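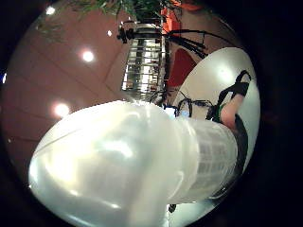

Friday, March 8, 2019

Bottles again. Malte on straps first half, me after lunch. Jurgita logging.

Question for the week is still the dull one: can the thing pick up a big slick white container, hold it by the ribbed part, tip it, put it back. Household job, any ten-year-old does it. We're doing it by hand with the tool so the policy has something to copy.

Grip notes
- Ribbed section is the only place worth going for. Smooth dome end slides every time, fingers just skate off it.
- Coming in square to the ridges is better than coming in at a slant. Malte disagrees, says slant gives more clearance for the wrist. Let him do a batch his way Monday and compare.
- Wide end swings down if you lift too near the other end. Obvious, but I did it four times running.

Replay on the arm, late morning, yesterday's checkpoint. 43 tries, 3 clean. Clean = picked up, tipped, set down upright, no hand from us. Most of the rest never closed on it properly. It goes for the bright spot on the shiny part, I'm fairly sure. Glare from the ceiling lights moves when the container moves and the thing chases it. Hamish thinks it's depth, and that translucent plastic will always be bad. Could be both. Test: same container, matte tape all over, same checkpoint. If it jumps up then it's glare or see-through and we still don't know which, fine, but at least not the fingers.

Cables. Still running across to the hand straps, still looping up over whatever you're holding. Snagged twice on my shift, threw both takes out. Need a clip at the elbow and a shorter lead. Asked Kadri, she has some at Grollthorpe, will bring.

Straps: re-thread the buckle side before you start, it creeps. Leave the green tag on please.

Count: 200 takes today, target was 220. Fine. Do NOT make it up over the weekend, tired takes are worse than none (see August).

Adesuwa came by and asked straight out whether this does chores yet. Told her: towels into a basket, mostly. Cups, if they're the cups it knows. Anything big, shiny and lopsided, no. She wants a line for the Brelteo people by Tuesday. My draft:

"Handles a short list of light items in a tidy room with someone standing by. Large smooth containers not reliable."

She wanted "not yet reliable". Left the yet out, she can put it back in.

Something I keep noticing when wearing the tool. I turn the container with my wrist before I've decided to, to get the ridges under the fingers. That turn is probably half the skill and its over in a blink, so the takes have hardly any frames of it. Try slowing down just there? Jurgita worries slow takes make a slow robot. Slow would be ok by me.

To do
- matte tape (Hamish)
- elbow clip, short lead (Kadri)
- slant batch vs square batch, same start positons
- tag the two snagged takes as bad before they get swept into training
- line to Adesuwa, Tuesday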